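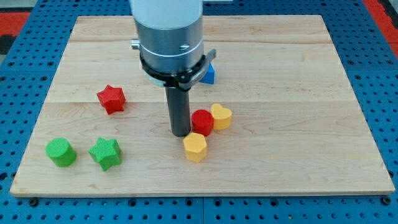

Sorting arms at Driria: questions from staff

What is the arm on the bench for?
It is the trial cell for the packing room. The arm moves colored shapes on a wooden board while we set up the program. The real parts come later.

When does it start on real work?
In March, on the Apaza line only. Tustora and Amgate orders stay on the hand benches for now.

Will I lose my job?
No jobs are being cut for this project. Three people on the Apaza line will move to checking and kitting, at the same pay grade. Gisela Kuhlmann has the list and will talk to each of them first.

How much will it handle?
The target is 1,666 pieces a shift. Odd shapes and damaged parts still go to a person.

Do I need training?
Yes, if you work in the packing room. The course takes 40 minutes and is on paid time. Line leads do a second part on restarts - another 20 minutes.

Can I stop it myself?
Anyone can press the stop button. You don't need to ask first. Only a trained lead may restart it.

Are break times changing?
No. The arm can wait with a full tray.

Who do I ask about shifts?
Gisela, at the planning desk. Questions about the program go to the maintenance office.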